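From: Dellolham bench account
To: stikon-users
Date: 26/12/2020
Subject: Re: [stikon-users] Planner stalls when both arms share a workspace

Hello all, and I hope those of you who had a few days off are enjoying them!

> We're on Stikon with the Wunen perception node in front of it. Two arms,
> facing each other across one table. Single-arm plans come back quickly.
> As soon as both arms have a goal in the same half of the table, the
> planner sits there until it times out, and the log only says
> "no valid start state". Is this a tuning problem, or do we have
> something set up wrong? We've already raised the timeout twice.

Oh, I have been exactly where you are, and I feel for you. Please put the timeout back where it was, for a start. We had ours up to 66 seconds at one point and all it bought us was a longer wait for the same message.

The log line is telling you the truth, but it's easy to read past it. "No valid start state" means the planner thinks the arms are already touching something before anybody moves. In our case it was the padding. Stikon pads every link, and then Wunen adds its own margin to every object it segments, and the two get added together (this is mentioned in the docs, though you have to go looking for it). An arm waiting over a container is then inside the container, as far as the planner can tell.

What we did, in case it's any use to you:

1. Set `object_margin` in the Wunen config to 5 mm and left the Stikon link padding alone.
2. Turned on `publish_start_contacts`, so the log names the pair that is in collision. I wish this were on by default!
3. Gave the table and the rails under the arm bases a fixed collision model, and masked them out of the point cloud.

```
wunen:
 object_margin: 0.005
 static_mask: table_and_rails
stikon:
 publish_start_contacts: true
 plan_mode: coupled
```

After that, 46 of the goal pairs in our saved set planned on the first try, where before it had been 21. The ones that still fail are nearly all cloth, and that's a perception matter more than a planning one.

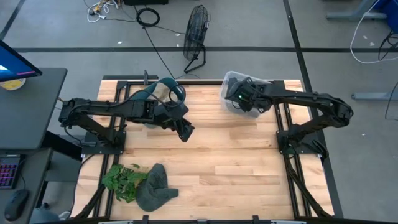 Cloth gives us a lot of grief, because Wunen wants to fit one convex hull around each item, and a crumpled thing with a flap sticking out gets a hull far bigger than itself. If it's touching its neighbor, the two get merged, and then you have one enormous lump with no grasp anywhere on it. Leafy plants are bad in much the same way. Try `hull_mode: alpha` if your version has it. It's slower, and I wouldn't run it on the whole cloud, but on one cluster at a time it's quite bearable.

Clear plastic is the other thing to watch. The depth comes back full of holes, so we put bins in as a known shape and only ask Wunen for the pose. If the bin is tilted, check that pose by eye before you trust it.

One more thing, and then I'll let you go. If you're using the Vasylenko bridge to drive the arms, make sure both joint state topics carry the same clock. Ours didn't, and the coupled mode was quietly planning from an old position for one arm. It gives the very same log line, which sent me off in the wrong direction for longer than I'd like to admit.

Do post your contact pairs once you have them and I'll gladly take a look. I'm also happy to send the full config if the list doesn't mind an attachment.

Warm wishes from Dellolham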